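Checking a Kong grasp filter before you trust it

Filel ships with a confidence threshold of 0.5. I wouldn't believe it. Log your own scores first: run the planner in dry mode over a cluttered table and save every candidate.

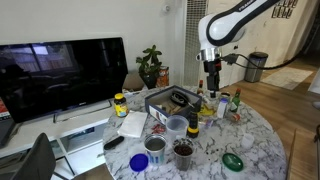
We got 1331 candidates from 16 views, and 148 passed the filter. Sounds selective. Then sort by object and see how many sit on the same easy bottle.

Next, turn on the collision check and replay the log. If the pass count barely moves, your point cloud is probably missing the clear plastic. Raise the padding to 13 mm and replay again.
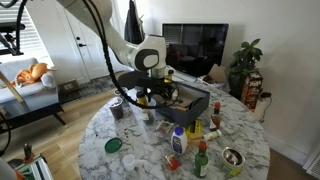

Gripper pointing down over the table, clear cup to its left and open box to its right.

Keep both logs. The Fukonix viewer will diff them, though I'd still read the rejects by hand.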